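Home Skills Workshop, Hughes Hall
Unit 9 handout: Setting a place and clearing it again
Nov 9, 2018

Welcome back! Last time we washed and dried, and now we get to the part I love most - putting dishes where a hungry person can reach them. It sounds like a small thing, but a good setting makes even soup from a can feel like supper.

Start with a bare surface and wipe it well. Put the tray down first, square to the person who will eat, and leave it empty until every dish is within reach. I like to park the dishes on one side so my hands only travel in one direction. Bowls can wait on their plates. If you grew up stacking everything in a wobbly tower, as I did, try this for one meal and see how calm it feels! 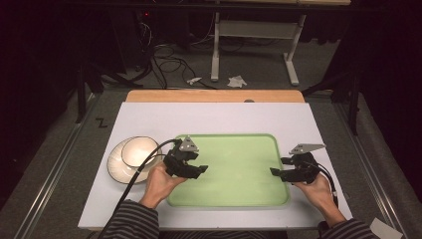

Fig. 1. Green tray, still empty, with the plate and bowl waiting to its left.

Look at the rims when you pick your dishes. A plate and a bowl with brown edges already look like a set, and a plain pale tray lets them show. The plate goes on first, then the bowl on top, centered. Spoon to the right. Glass last, please, and only half full if the tray has to be carried.

Clearing is the same job backward: glass, spoon, bowl, plate, tray. Scrape before you stack.

Practice for next time: set and clear one place 12 times at home, slowly at first. Most of last April's group got a full round under 48 seconds, and more than 20 of them did it without a clink - lovely to hear! The Vivlow reading is optional, but the pages on trays are great fun. Bring a dish towel.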